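Kedine Stackable Storage Bin, Medium

Item no. 113
Sold in sets of 2 or 3

Overview

The Kedine medium bin is an open-front storage bin for shelves, workbenches and utility rooms. It holds small parts, craft supplies, pantry packets, cleaning cloths and anything else that tends to spread across a flat surface. The front is cut low so you can reach in without taking the bin off the shelf, and the rim is shaped so that another bin of the same size sits on top without sliding.

Kedine bins come in small, medium and large. The medium is the size most people start with. It fits a standard closet shelf front to back and leaves enough room behind it for a cord or a pipe. If your shelves are very shallow, look at the small bin first.

What's in the box

Bins (2 or 3, depending on the set you choose)
One label holder for each bin
One sheet of blank paper labels
Printed instructions

Dividers are sold separately. See Accessories.

Material and finish

The bins are molded polypropylene with a lightly textured outside and a smooth inside. The texture hides scuffs from sliding in and out. The inside wipes clean with a damp cloth. Color is the same all the way through, so a scratch will not show a different shade underneath.

Colors available: gray, white, dark green. The red bin was dropped from the range last October and we have no plans to bring it back. Lids for red bins are still in stock in small numbers – call before ordering.

Stacking

Set the bottom bin on a level surface. Lower the next bin straight down until the feet drop into the corners of the rim. You should feel it settle. If it rocks, one foot is sitting on the rim and the bin needs to be turned or reseated.

Stack no more than 3 medium bins without support. For taller stacks, use the Clavura wall rail, which takes the weight off the bottom bin and lets you remove one from the middle without touching the others. Do not mix Kedine bins with the older Olmedo bins in the same stack. They look alike from the front, but the Olmedo foot is narrower and will slip.

Empty bins nest for storage. Take the label holders off first or they will catch.

Using the dividers

Each medium bin has two pairs of slots on the inside walls. A divider slides down from the top and clicks at the base. With both dividers in, you get three sections: a wide one at the front and two narrower ones behind it. Heavier items go at the front, where the floor is ribbed.

Dividers can be cut down with a utility knife if you want to store something long underneath and small things on top. Score the line several times and snap it over a table edge. Cut dividers cannot be returned.

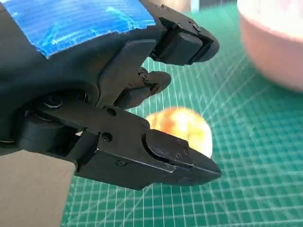
Labels

The label holder clips over the front lip and can be placed left, right or center. Write on the paper label with a ballpoint or permanent marker and slide it in from the side. Adhesive labels will also stick to the inside of the bin but may peel from the textured outside, especially in a cold garage.

Cleaning

Wash by hand in warm water with dish soap. Rinse and let dry before stacking. The bins can go on the top rack of a dishwasher, but the label holders cannot. Avoid acetone and paint thinner. Both will dull the surface.

Sticky residue comes off with cooking oil left on for a few minutes and then washed away.

Accessories

Medium divider, pack of 2
Clavura wall rail, with screws and anchors
Vunen snap lid, clear
Replacement label holders, pack of 3

The Vunen lid fits the medium and large bins. It closes the top only, and the front opening stays open. A bin with a lid on can still be stacked, though the fit is a little looser than without.

Common questions about fit

Wire shelves: the feet can drop between the wires. Put a shelf liner or a thin board under the bottom bin.

Refrigerators: the bins are fine in a refrigerator. We do not recommend them for freezers, as the corners can crack if knocked.

Outdoors: a covered porch is fine. Direct sun will fade the dark green over time.

Ordering and shipping

Orders placed before noon ship the same working day. Sets are packed nested, so please check between the bins for the label holders before reporting them missing. For orders of 900 bins or more, contact the trade desk for a quote and delivery schedule. Trade orders ship on pallets and need someone on site to receive them.

Returns are accepted within the period shown on your receipt. Items should be clean and unmarked, with all label holders included.

Page last updated April 14, 2022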